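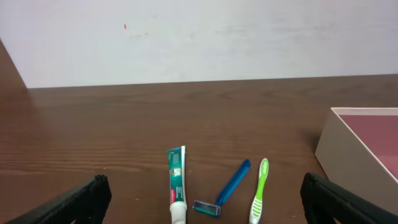
Toothpaste, razor and toothbrush, with the box alongside

Best way to box up toiletries for a guest room?
Posted by Flimside, 27 Mar 2021

Hello all, hoping somebody kind can help me. We have family coming to stay in May, and I thought it would be nice to leave a little box on the table for each of them, with a toothbrush, toothpaste, a disposable razor and so on, as people always forget something (I certainly do!). I have a few plain open card boxes left over from a craft fair and would love to use them up. My trouble is that I can't decide on the order. Do the long things go in first, or the tubes? And would you stand a tube up in the corner or lay everything flat? In the one I've started there's a white tube upright in a corner, and I can't make up my mind whether I like it.

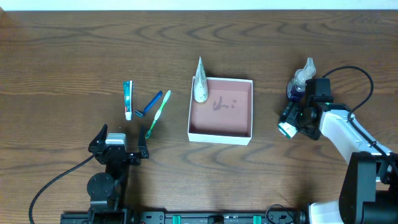

Wumville
Tubes upright, every time, and cap down if the cap is flat enough to stand on. I used to get boxes like this ready for a small bed and breakfast, 144 of them one spring, and the lying-down ones always slid about when they were carried upstairs. Put your tube in a corner where it has two walls to lean on, then lay the toothbrush corner to corner, as that's the longest line you've got. The razor can go in beside it. Do put a cover on the razor head, and on the bristles too, bless you, nobody wants fluff on a toothbrush.

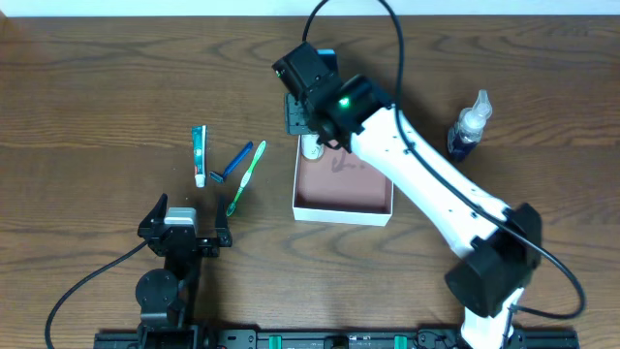

Hulgate thinks a box is more bother than it's worth: just use a mug. I've had a mug by the basin for 13 years and never had a complaint.

Darwish
A mug is fine for one person, but I do think a box looks more welcoming, and you can tuck a flannel in the bottom to stop things rattling. I'd set everything out on the table first, side by side, and only then start filling. It sounds fussy, but you soon see which piece is going to be too long. If the toothbrush won't fit, let the handle rest over the rim and don't worry about it. Wipe the table down beforehand as well, and keep the whole lot away from the edge if there are little ones visiting.
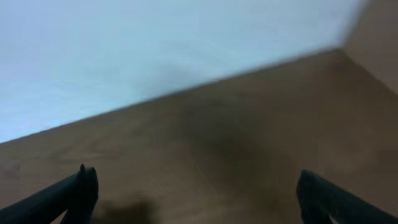 Brown surface against the pale wall

Flimside
Thank you all so much, what a lovely lot of replies! Upright tube and a flannel it is, and I'll look out some covers for the razors when I'm next in town.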